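Game Writing and Quest Design
Handout for Week 5: The Side Quest, and Why Players Skip Yours
Instructor: Isla Ruddock

Read this before the Saturday workshop. Bring your flowchart on paper. Last term I was shown a flowchart on a phone, and we all aged.

1. Where we left off

Last week we finished the main quest line of Elidport, our shared practice game. For those who were absent, or present in body: Elidport is a harbor town on a salt marsh. The player arrives by barge, gets mistaken for the new lamp inspector, and has to keep up the act until the lighthouse is relit. The main line is 14 steps long. It is fine. It does its job, the way a bus does.

This week is about the other stuff. A town with one problem is a corridor with shops in it. Your assignment is to give Elidport's neighbors, Cosgrove and Tirnley, something to do besides wait for the plot.

2. What a side quest needs

At minimum: a giver, a want, an obstacle, and a change. Most student drafts have the first two and a sack of coins.

The giver is whoever hands over the job. It can be a person, a notice board, a diary, a goat with a note tied to it. If it's a person, they should be standing somewhere that makes sense. I have met a great many fishmongers in the middle of forests.

The want should fit in one sentence spoken by someone in a hurry. "My ferry rope's been cut and I want to know who did it" is a want. "Long ago, in the age before the tides were bound" is a reason to press the skip key.

The obstacle is where the playing happens. A walk is a weak obstacle. A walk with wolves is the same weak obstacle with wolves.

The change is the part everyone forgets. After the quest is done, something in the world should be different, even if it's small. The ferry runs again. The baker calls you by name. The tavern has taken down the sign with your face on it. Players will forgive a poor reward if the town noticed they were there.

3. Worked case: The Eel Debt

We built this one in class two years ago and I keep using it because its faults are educational.

Start: Talk to the eel seller on the Cosgrove jetty after finishing step 5 of the main line.
Needed: A lantern, an empty jar, one free inventory slot.
Recommended: Any boots that are not the starting boots.

The eel seller owes money to the Stokard family, who own the smokehouse, the weighing scales, and most of the opinions in Cosgrove. She swears she has already paid. The Stokards swear she hasn't. You're asked to find the receipt.

Go to the smokehouse and speak to the elder Stokard. He will tell you the ledgers are private. Choose any answer you like, he is immune to all of them. Leave by the back door and you'll find the kitchen boy, who will trade a look at the ledger for a live marsh eel in a jar. (This is what the jar is for. Students who forgot the jar must walk back to Elidport, and in playtests they spent the walk composing remarks.)

Eels can be caught only after dark, with the lantern lit, in the three pools west of the jetty. Once you have one, return to the kitchen boy. The ledger shows the debt was paid, then written in again in a different hand. Compare the handwriting with the chalkboard over the scales and you have your forger: the younger Stokard, who needed the money for a boat.
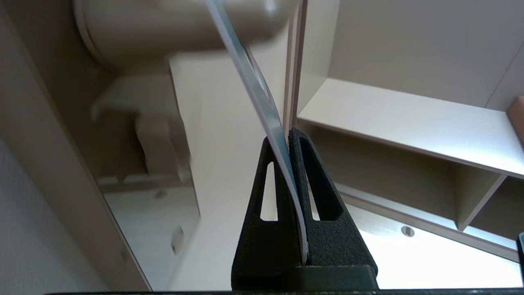 Now comes the choice. You can take the proof to the eel seller, who will read it aloud on the jetty and ruin the family's market day. You can take it to the elder Stokard, who will pay you to burn it and cancel the debt without a word. Or you can take it to the younger one and get a share in the boat.

Rewards: 55 coins from the elder Stokard, or a lifetime discount on eels from the seller, or the boat share, which opens the short route to Tirnley.

What works: the forger can be found by looking. No glowing marker, no character clearing his throat near the chalkboard. In testing, most players got it on their own and were unbearable for the rest of the session.

What doesn't: the boat share is so much more useful than the other two rewards that the moral choice becomes a choice between a boat and no boat. Faced with a question of justice, people took the boat. If you want players to think about right and wrong, don't park a vehicle behind one of the doors.

Also, the eel. A player who has already caught one for fun and then eaten it should get a line from the kitchen boy. We never wrote it. Extra credit if you do.

4. Writing the journal entry

The journal is the most read and least loved text in any quest game. It gets opened by somebody who put the game down three weeks ago and remembers nothing except that there was an eel.

So write for that person. Say who wants what and where they are. Past tense for what's done, present tense for what's next.

Weak: "The shadows of Cosgrove deepen. Perhaps the truth lies beneath the water."
Better: "The kitchen boy behind the smokehouse will show me the ledger if I bring him a live eel. The pools are west of the jetty."

If you feel a strong urge to put the shadows back in, put them in the dialogue, where a voice actor can be paid to cope with them.

Keep entries under three lines. Update the entry at every step, including the ones you think are obvious. You have known the answer since you invented it, so you're the worst judge of obvious in the building.

5. Chaining quests

Two side quests are connected when finishing one changes how the other plays. They are not connected because both givers wear hats.

There are a few cheap ways to do it. An item left over from the first quest can solve a problem in the second. A character you helped can turn up and vouch for you, or one you wronged can turn up and not. Information works best of all and costs the art department nothing: if the player knows the younger Stokard can copy handwriting, a forged letter in Tirnley becomes a different conversation.

Beware the lockout. If choosing the boat closes off the Tirnley letter quest forever, the player has to be able to smell that coming. A line from the eel seller is enough. A pop-up box with a red triangle is too much, and it frightens the younger testers.

Keep chains to 3 quests for this course. Somebody always hands in a trilogy.

6. Common faults in last term's drafts

Fetch quests where the item is in the next room. The giver has legs. Address this.

Riddles with a single acceptable answer, typed in, spelling counted. One draft rejected "gray" and accepted "grey." The author has since apologized.

Villains who explain themselves for two full screens while the player stands there holding a sword.

Escort missions. I won't ban them, but the person being escorted must walk at the player's speed. Walking faster than the player's walk and slower than the player's run has been tried. It was tried by all of you.

Comic relief innkeepers. Tirnley currently has four, and one inn.

7. For Saturday

Write one side quest set in Cosgrove or Tirnley. It should take a new player roughly ten minutes. Hand in:

The flowchart, with every dead end marked
All dialogue for the giver, including what they say if the player walks off halfway through
Journal entries for each step
A note on what is different in the town afterward

You will swap papers and play each other's quests aloud, with the author sitting at the table and forbidden to speak. Nodding is speaking. So is that sigh some of you do.

Next week: shops, prices, and the player who sells you 200 spoons.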